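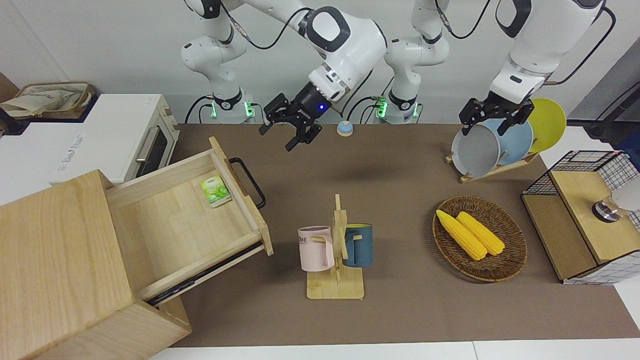 Latifa Filali has a theory that kitchens are where robot policies go to be humbled, and she tells it with a grin that suggests she has been humbled often and doesn't mind. Filali leads the manipulation work at Waken, a small research group in Fallside, and for the past eight months she and her colleagues have been trying to teach a pair of arms to tidy up after a cook who leaves everything half finished. "We never start from a neat bench," she says. "There's a drawer hanging open, there's a pot in the dish rack where you'd like a plate to be, there are mugs on the tree with their handles going every which way. And then you ask the robot for one thing." The one thing might be the pot. It might be the tea packet in the drawer, a favourite of hers for reasons we'll get to.

The method is called Unow, a name she admits was picked late at night and never fixed. At its heart is a simple question that the robot keeps asking itself: which of my two hands is better off waiting? Most two-armed systems she had worked with before were trained to produce one long stream of motion for both arms together. They learned lovely coordinated movements, she says, and then fell apart when one arm was held up. A snagged handle on the left would send the right arm wandering off into a step it had no business starting.

"You'd see the idle arm sort of drift," Filali says, and she lifts her own right hand off the table to show me, letting it float towards my coffee. "It had only ever seen demonstrations where both people-hands were busy. So it thought it should be busy too!"

Unow gives each arm its own policy and a small shared network that sits between them. The shared part doesn't plan anything. It looks at what both arms can see and feel and gives each one a number, a kind of permission, that says how strongly it should act right now. An arm with a low number hovers. An arm with a high number gets on with it. The numbers are refreshed 25 times a second, quick enough that to a person watching it just looks like good manners.

The training set is the part she is proudest of. The group recorded 400 demonstrations, which is modest by current standards, and in a good share of them the operator was told to hesitate on purpose. Stop halfway to the rack. Let one hand hang there, open, while the other sorts itself out. "Our operators hated it at first. They're skilled, they want to be smooth, and I'm standing there going no, please, be worse, be a bit hopeless." She laughs. "Those turned out to be the most valuable recordings we have. I'd trade three smooth ones for one good dither."

The results bear her out. On the group's long tidying task, which strings together 8 separate steps, the old joint policy rarely made it to the end without someone reaching for the stop button. With the new one, full runs became ordinary enough that people stopped coming over to watch. I ask whether that was a sad moment. "No, it was brilliant. I made everybody come over anyway."

She is just as happy talking about what doesn't work. Thin flat things are still hard. The tea packet has defeated every version of the gripper policy so far when it lands flush against the floor of the drawer, and there's a running argument in the group over whether to solve it with better touch sensing or with a cleverer approach angle. Filali is for the angle. Round things that roll are hard in another way, and the two corn cobs were added for exactly that. Left alone on a flat surface they'd be off, but on a woven tray they only shift a little as the fingers close, and the robot has to cope with the little.

Then there is the question of how the objects get arranged between runs. Early on, the group reset everything to the same marked positions, and the success rate looked wonderful. In February they threw out the marks and began shuffling the furniture of the task itself: the rack turned on an angle, the mug tree pushed to the far side, the storage box brought around to where the drawers had been. Scores dropped hard and took 3 rounds of retraining to climb back. "That was a grim few weeks," she says, cheerfully. "But I believe the numbers now. I didn't quite believe them before, and I was the one who'd written them down."
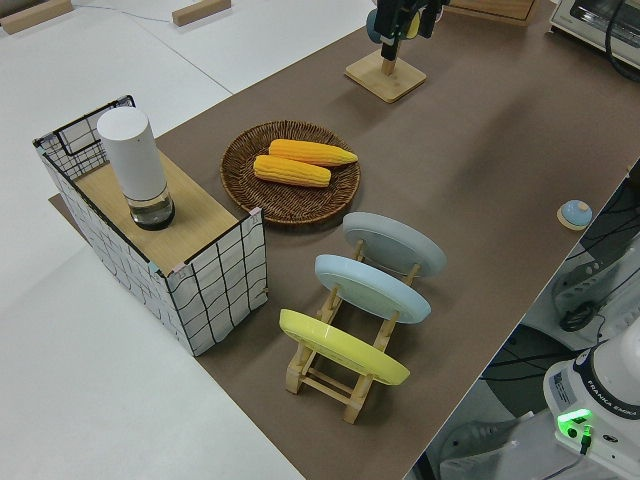 Handing it on

The next step is to see whether any of this survives outside Fallside. A partner lab, Samuel, has a two-armed setup of its own with different grippers, and it has agreed to run the Unow policies with as little retraining as it can get away with. Filali expects the arm policies to struggle and the shared network to carry over almost untouched, as it only deals in who goes and who waits. She has a small bet on it with one of her engineers. The stake is a month of washing up in the staff kitchen, done by hand.

I ask what she'd try if she had another year and no other duties, and she answers before I've finished. Three arms. "Two is a conversation," she says. "Three is a dinner party. I want to know who interrupts."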